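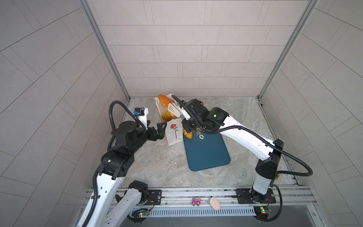 图1 双臂工位,面包装袋项目

Woveo双臂工作台试用评估 阶段进展报告
2020年1月7日

一、本阶段概况

本项目评估Woveo双臂工作台能否用于小型烘焙门店的取放和装袋环节。设备由Lorkinel供货,Marchal提供末端夹爪和线缆附件,评估工作在Avholm的试验间进行。按计划书,评估分为三个阶段,目前第一阶段已结束,第二阶段进行到一半左右。

第一阶段的内容是安装、标定和基本动作调试。两条机械臂经黑色安装板固定在前侧铝型材导轨上,工作区三面贴浅色瓷砖,台面为灰白色石纹。安装比原计划多用了3天,主要耗在右臂底座的找平上。供货方的安装说明只写了单臂的找平步骤,双臂共用导轨时两侧互相影响,要反复调整。我们已将意见书面反馈给Lorkinel,对方答应在下一版说明书中补充。

二、任务设置

第二阶段的任务是把面包从砧板或托盘移入纸袋。一侧机械臂负责稳住纸袋,另一侧使用厨房工具取放面包。工具采用普通市售厨具,没有为夹爪加装专用手柄,这也是计划书里写明的条件:门店不大可能为一台设备更换全部用具。

面包选了外形差别较大的几类,有牛角形的、圆的、长条带斜纹的,还有贝壳形的。纸袋为轻质礼品袋,开口较软,是目前难度最大的部分。
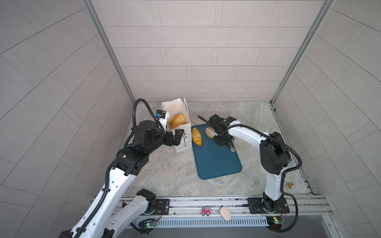 图2 左臂夹爪抵住纸袋,右臂在砧板上方操作工具

三、试用记录

截至本报告日,共记录操作1,361次,分属9组任务。每次操作均保存各路相机画面和关节数据,由值班人员当场填写结果。汇总表另附,正文只列主要情况。

纸袋一侧:夹爪合力调得偏大时袋口会被压塌,偏小时纸袋向后滑。目前采用的办法是夹爪从前侧抵住袋身,不夹提手。换用较硬的袋子以后情况有所改善,但门店常用的还是软袋,所以软袋的测试继续保留。

工具一侧:漏铲的柄较细,夹持后在侧向受力时会转动,铲面角度随之偏离。Marchal提供的指垫有两种硬度,软的一种转动较少,磨损也较快。更换指垫需拆下整个指端,单人操作约需6分钟,建议供货方改为卡扣式。

线缆:波纹管走线在手臂大幅外展时会形成较大的弧,目前没有发生钩挂,但弧线的位置每次不一样,后续要加固定点。

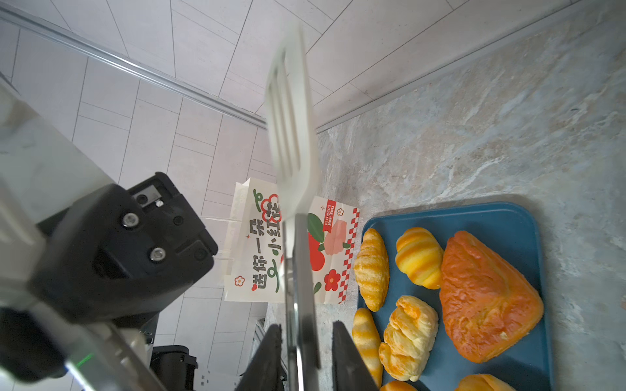 图3 夹爪夹持漏铲,腕部相机画面,右侧为面包托盘

腕部相机的画面在快速移动时有拖影,铲面边缘不够清楚。降低移动速度可以缓解,代价是单次操作时间变长。我们倾向于只在接近面包的最后一段减速,其余路段保持原速。对应的参数组已经建立,尚未完成对比。

四、产品评价(阶段性)

优点是结构简单,导轨上的安装位置可以调整,控制软件启动快,连续运行期间没有出现需要返厂的故障。不足之处在于说明书不完整,指垫更换不便,底座附近的电路板外露,放在有面粉和油的环境里需要加罩。价格方面,供货方报价不含备用指垫和线缆,采购时应单独列项。

五、经费与进度

支出在预算之内。安装延误占用的时间已从第二阶段的机动时间中扣除,总工期不变。备用指垫的费用原先没有列入,拟从耗材科目中调剂,请予批准。

六、下一步安排

2月完成软袋测试和减速参数的对比,同时给电路板加装防护罩,给波纹管加固定点。第三阶段改为整盘面包连续装袋,中途不作人工复位。第三阶段开始前提交一份简要说明,列出届时使用的袋型、面包种类和判定标准。

附件:操作记录汇总表;向Lorkinel反馈的问题清单;指垫更换步骤。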